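Kollholm peel-and-stick wallpaper, 8 metre roll – reviewed after a winter on the wall

I rent, so anything that goes on my walls has to come off again. The Kollholm removable range has been on sale in the bigger hardware shops for a couple of years now and I finally bought enough to do the back wall of the spare room, plus a remnant for the inside of a cupboard. It went up at the start of winter. It is now September and I have peeled one section off, so I can talk about both ends of the job.

What you get

One roll is 8 metres long and costs $32. There is a printed grid on the backing paper, a folded instruction sheet and a batch number on the end label. No squeegee and no knife. I used a Bunnag felt-edged smoother I already had, and a new snap-off blade. Buy the blades in a packet because vinyl film blunts them quickly, and a blunt blade drags the film and leaves a torn edge along the skirting.

Check the batch numbers before you leave the shop. Two of my rolls matched and the third was from a different batch, slightly greyer when laid beside the others in daylight. I took it back and the shop swapped it without fuss, but it cost me a second trip.

Surface

The sheet says to apply over fully cured low-sheen or semi-gloss paint. My spare room is low-sheen and the film held well there. The cupboard had a flat, chalky paint in it and the film started lifting at the corners within a week. A wipe with sugar soap and a day's drying improved it. If you have textured render or brick, don't bother. Every bump shows, and the film only touches the high spots.

Hanging it

I started at eight in the morning and had the wall finished by mid-afternoon, working alone. The backing comes away cleanly if you fold down the top 20 centimetres first and leave the rest on until you are happy with the plumb line. You can lift and reposition each drop a few times. After that the film begins to stretch, and once it has stretched the pattern will not line up with the next drop no matter what you do.

Bubbles were less of a problem than I expected. Most pushed out to the side. A few stubborn ones needed a pin, and the holes don't show from standing height. Corners are harder. I tried wrapping one drop around an internal corner and it pulled away overnight, so I cut it at the corner and overlapped the next piece by a few millimetres, which has stayed put.

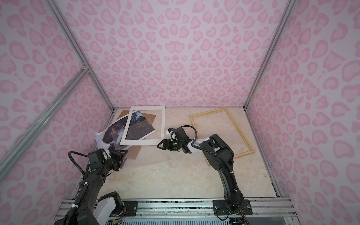

Pattern choice deserves more thought than I gave it in the shop. The sample cards are the size of a paperback and tell you very little about what a print does over a full wall. A busy print hides a wandering join, but it also makes a small space feel closer. Pink heart-like and leopard-style spots on a pale lavender ground, for instance, are a lot to look at when they run across the back and both sides, and a mirrored layout like that one has a centre line that the eye goes to. With any mirrored design, mark the middle of the wall first and work outwards, or you will be stuck with the motif off to one side. I chose a small green leaf with a straight match and lost very little to offcuts. Large repeats waste more, so add a roll.

Living with it

The wall gets afternoon sun through a west-facing window and I can't see any fading yet. Scuffs from the ironing board wiped off with a damp cloth. One seam near the heater has opened by a hair and the film has curled a little at the bottom. I have seen the same complaint from other buyers, and I would keep it well clear of any heat source.

Taking it off

I peeled a strip behind the door on a Tuesday evening. Pulled slowly, back on itself, it came away in one piece and left the paint intact. Pulled quickly, it took a fleck of paint with it from around the light switch, where the wall had been patched before I moved in. A hair dryer on low helped with the stubborn edge. There was a faint tackiness left on the wall, gone after a wipe with warm soapy water.

Compared with Filutau

The Filutau film I used in my last flat was $31 a roll and a touch thicker. It bubbled less and was easier to cut, but the colours were dull and it left noticeably more adhesive behind. For a rental I would take the Kollholm. For drawer liners or a shelf, the Filutau is the better buy.

Good: clean removal, generous repositioning time, decent colour.
Not so good: no tools in the box, seams open near heat, batch variation.

I would buy it again for a smooth painted wall.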